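Categoría: Comunicados / Robótica doméstica

El taller compartido de Trurnstead presenta Prirkudetti, un proyecto abierto para enseñar a un brazo casero a fregar los platos

Trurnstead, febrero. El taller compartido de Trurnstead da a conocer Prirkudetti, un sistema de captura de movimientos construido por sus socios en horas libres, con piezas impresas, correas y mandos de realidad virtual. El objetivo es que un brazo robótico de sobremesa aprenda a lavar vajilla a partir de lo que hacen unas manos humanas. ¡Y qué cantidad de cosas hacen unas manos con un simple plato!

La idea salió de una conversación de cocina. Casi todos los proyectos de aficionados que conocíamos enseñaban al robot a coger cubos y dejarlos en otro sitio. Queríamos una tarea de verdad, con objetos redondos y una esponja que cambia de forma cada vez que se aprieta. Fregar cumplía con todo, y además se puede practicar en cualquier mesa.

El equipo de captura se lleva puesto. Hay un mando sujeto a cada mano, sobre guantes negros, y un módulo en forma de caja atado con bandas al antebrazo derecho. Los mandos registran la posición y el giro de cada mano, y el programa lo guarda todo junto al vídeo para revisarlo después en el ordenador del taller. La primera versión pesaba demasiado y se deslizaba hacia el codo a los pocos minutos; la actual permite trabajar una sesión completa sin recolocar nada.

Para las pruebas usamos platos de colores lisos, una esponja amarilla con estropajo verde y un escurreplatos de alambre blanco.
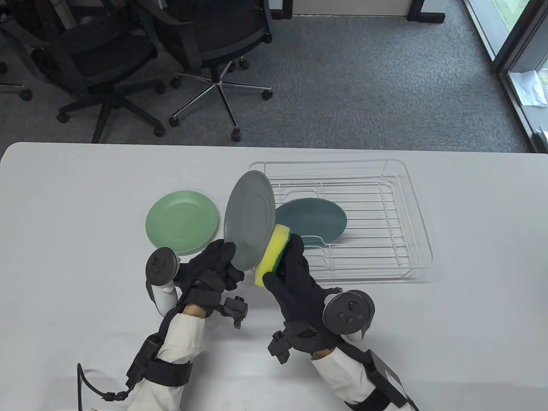
En el foro del proyecto, Cheetham escribe que la esponja le parece bastante más difícil que el plato: el plato tiene siempre el mismo borde, pero la presión de los dedos sobre la espuma no aparece en la posición del mando, y pregunta si se va a medir de alguna manera. Es una pregunta estupenda y llevamos semanas dándole vueltas. De momento la presión se deduce del vídeo, con resultados desiguales. Hay un prototipo de sensor fino para la yema del guante en el banco de electrónica, y quien tenga experiencia con este tipo de sensores será muy bien recibido.

El conjunto de datos que publicamos con este comunicado reúne 800 grabaciones cortas. De ellas, 325 son de platos llanos, 203 de cuencos y 102 del paso al escurreplatos; el resto son ensayos variados que hemos preferido conservar, con sus tropiezos incluidos. Cada grabación lleva una etiqueta con la pieza y el gesto principal.

Los cuencos merecen un párrafo propio. Un plato se puede sujetar por el borde y frotar casi en línea recta, pero con un cuenco hay que rodear la curva y llegar al anillo de la base, y una mano tiene que sostener la pieza mientras la otra empuja la esponja contra ella. Al brazo le cuesta mucho más y a nosotros nos encanta mirarlo - a veces da con un giro de muñeca que no habíamos programado y que recuerda bastante al nuestro.

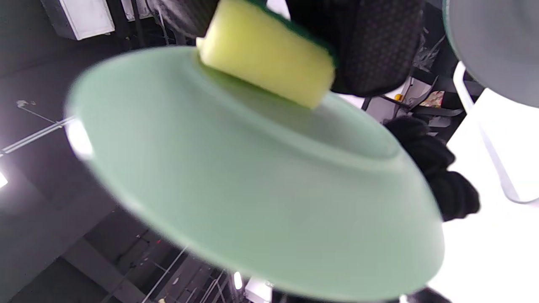 Qué se publica y cómo participar

Los planos de las sujeciones, la lista de piezas y el programa de grabación están disponibles con licencia abierta en la página del proyecto. Las sujeciones caben en una impresora 3D pequeña. La placa que sincroniza los mandos es la Sellbridge, diseñada también en el taller, y se puede soldar en una tarde con un soldador corriente.

Quien quiera probar el equipo puede pasar por el taller a partir de las seis de la tarde. Hay guantes de varias tallas. También aceptamos grabaciones hechas en casa, siempre que sigan el formato descrito en la guía, y nos interesan sobre todo las de personas zurdas, que todavía son muy pocas.

El siguiente paso es el vaso. Ya tenemos las primeras pruebas y el brazo aún no consigue meter la esponja hasta el fondo, así que toca rediseñar la pinza. Los avances se irán publicando en el foro de Prirkudetti.

Contacto de prensa: taller compartido de Trurnstead, a través del formulario de la página del proyecto.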